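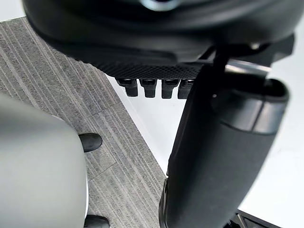
## 3.2 Wer spült eigentlich wie?

Ich gebe zu, auf die Spültagebücher aus Erkau habe ich mich am meisten gefreut! 170 Haushalte haben 10 Tage lang notiert, wann sie von Hand spülen und ob das Wasser dabei läuft. Heraus kamen 1296 brauchbare Einträge (die Kaffeeflecken habe ich nicht ausgewertet). Codiert habe ich alles selbst, meist nach 22 Uhr, und zwar nach dem Gwilliam-Schema, das ich für Küchen immer noch am liebsten mag.

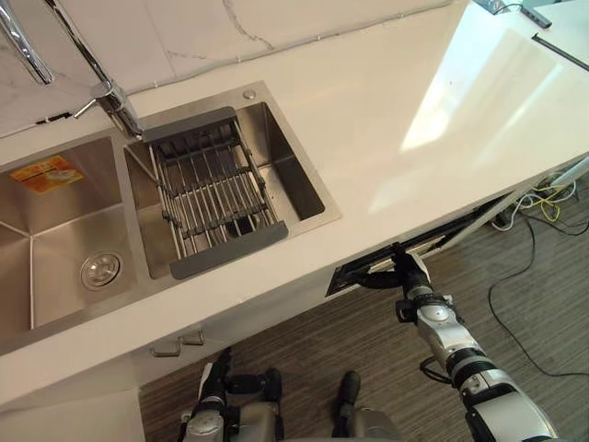
Schwierig wurde es bei den Zwischenformen. Viele lassen erst Wasser ein, spülen dann doch unter dem Hahn nach und schreiben »Becken« ins Heft. Solche Einträge laufen bei mir als Mischform, auch wenn Civwood sie in der Vorstudie dem Beckenspülen zugeschlagen hat. Ob jemand ein oder zwei Becken zur Verfügung hat, steht als eigene Variable im Datensatz.

**Abb. 2.** Doppelspüle aus Edelstahl in weißer Arbeitsplatte, im linken Becken ein Ablaufsieb. 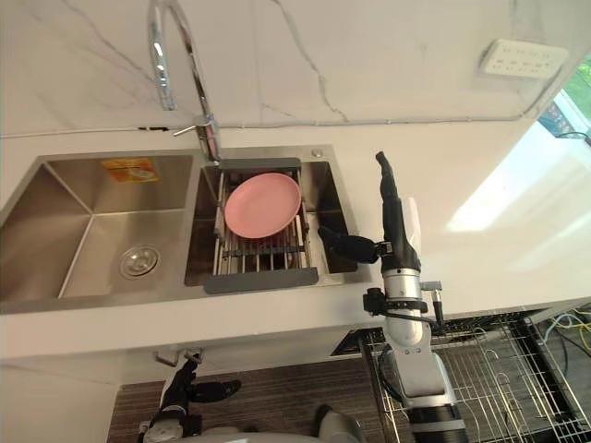
## 3.3 Vergleich mit Killton

In Killton lief die Erhebung schon im Juni, mit demselben Heft, aber ohne die Frage nach dem Nachspülen. Die Mischform fehlt dort also, und ich vergleiche nur die beiden Reinformen.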